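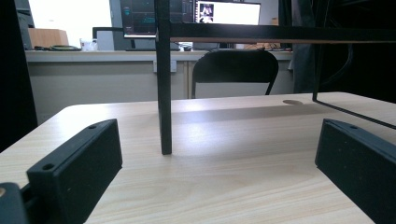 One user wrote to us that the jaws on their Gerport closed without being told to, twice in one morning, and that both times the only warning was error 1247 on the screen a moment later. Could the tool be made safe to use until a replacement arrived?

In most cases, yes, and a replacement is often not needed. Error 1247 means that the tool has lost track of where its fingers are. This section covers how to stop work safely, find the cause, and set the fingers up again.

7.3 Error 1247: Finger position lost

CAUTION: Keep your hands away from the fingers while error 1247 is showing. The fingers may close at full force if the tool is moved or restarted. Do not try to hold them open.

What you may notice

The fingers close or open on their own.
One finger moves and the other stays where it is.
The finger opening shown in Skeroro does not match the real opening.
The tool clicks when the fingers reach the end of their travel.

The usual cause is a knock. When you reach around a rack, a crossbar or a table leg, it is easy to catch the outside of a finger on the metal. A light knock does no harm. A harder one can shift the finger on its mount, and the error may come up right away or only at the next full close. Less often, the cause is a loose finger screw or a damaged sensor cable.

Making the tool safe

1. Release the trigger and keep the fingers pointed away from yourself and others.
2. In Skeroro, select Stop. Wait for the status line to read Idle.
3. Unplug the tool at the power supply end.
4. Set the tool down on its side on a flat surface and wait 16 seconds before touching the fingers.
5. If an object is held in the jaws, support it first, then turn the manual release on the side of the housing until the grip is loose.

NOTE: Closing the Skeroro window does not stop the tool. The fingers stay powered until you select Stop or pull the plug.

Checking the fingers

Do these checks with the power off.

6. Look at both fingers from the front. They should lean toward each other at the same angle. If one sits lower or is turned outward, it has shifted.
7. Try to rock each finger gently by hand. There should be no play.
8. Check the screws that hold each finger to its bracket. Tighten any loose screw with the key supplied – hand tight, then a quarter turn.
9. Look along the sensor cable for cuts, kinks or flat spots. If you find any, stop here and go to "When to send the tool back."
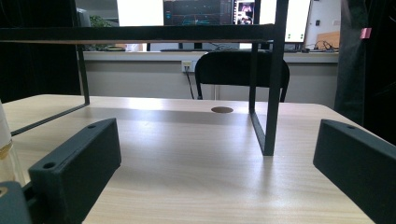
10. If a finger has shifted, loosen its mounting screws, slide it back until it touches the stop on the bracket, and tighten the screws again. Repeat on the other side if needed.
11. Open and close the fingers once with the manual release. They should meet along their full length.

Setting the position again

12. Choose a spot with clear space on all sides of the fingers. Leave the jaws empty.
13. Plug the tool in. Keep your free hand off the table near the tool.
14. In Skeroro, open Tool, then Fingers, then Find Position. Select Start.
15. The fingers open fully, close fully, and stop halfway. Do not move the tool during this time.
16. When the status line reads Position OK, clear the error and run the open and close test 3 times. The opening shown on the screen should match the real one each time.

NOTE: Recordings made between the knock and the error may contain wrong finger values. Skeroro does not mark them. We suggest going back to the last recording you know was good and repeating the work from there.

If the error comes back

Repeat steps 2 to 16 once. If error 1247 shows again during Find Position, the sensor is probably at fault and no setting will fix it. Tools on the older Bonsu firmware can also report this error when the supply voltage drops, so check the version under Tool, then About, and update if you are asked to.

CAUTION: Do not turn off error 1247 in the Alerts menu to keep working. The menu hides the message only. The fault is still there, and the fingers can still move without a command.

When to send the tool back

Contact Brideck service if the sensor cable is damaged, if a finger or bracket is cracked, or if the fingers have closed on someone's hand, even if there was no injury. Leave the fingers on the tool when you pack it. Include the Skeroro log file, which is saved under Tool, then Export Log, and a short note of what the tool was doing when the error first appeared.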